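# Getting Burnt Food Off a Steel Pan (Without Buying Anything Clever)

I have read a lot of advice on this and I don't trust much of it. Most of it ends with a link to a product.

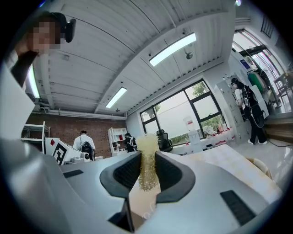

So, the method I use on plain stainless steel. It won't suit nonstick, and I wouldn't try it on bare aluminum, which goes dull and gray in anything alkaline.

## What you need

- Baking soda, the cheap box
- Dish soap
- A wooden spatula
- A scourer you don't mind throwing out
- Time, more than the videos admit

## Steps

1. Let the pan cool down on its own. Cold water in a hot pan can warp the base, and then it rocks on the stove for the rest of its life.
2. Scrape out whatever comes loose with the spatula. Stop when you have to lean on it.
3. Cover the burnt part with water, about a finger deep, and stir in three spoonfuls of baking soda.
4. Bring it to a simmer and leave it for 13 minutes. I got that number from Zinhle Rampersad, who swears by it. I suspect 10 would do, but I've never had the patience to run two ruined pans side by side.
5. Turn off the heat and leave the water in until you can put your hand in it.
6. Scrape again. Sheets of black should lift. If they don't, pour it out and go back to step 3.
7. Scrub what's left with dish soap. Go with the grain of the steel if you can see one.
8. Rinse and dry with a towel.

## About vinegar

Every second page tells you to mix vinegar and baking soda and enjoy the fizz. The fizz is the two of them canceling each other out. You end up with slightly salty water and a feeling of progress. Vinegar on its own is fine for the chalky white marks or the rainbow tint you get from overheating, so use it after, on a clean pan.

## About metal scourers

They work. They also scratch, whatever the packet says. On the cooking surface of an old pan I don't care - on a mirror-finish outside I do, and I use a soft sponge there and put up with a few brown spots. Throw the scourer away once it starts shedding. Bits of wire in your food are worse than a stained pan.

## About special pastes

I tried one called Illum after Lawal Akande told me it was the only thing that worked for him. It did take the stain off. So did wet baking soda on the other half of the same pan, with a bit more rubbing. The label promised "100% restored," and I'd like to know who measured that. If you have a tub already, use it up. I wouldn't go out for one.

## If it still won't shift

Leave it overnight with hot water and a dishwasher tablet, wear gloves when you empty it, and wash it well with soap afterward. That has dealt with everything of mine except one milk pan, which still has a dark ring at the bottom and cooks milk exactly as well as it did before.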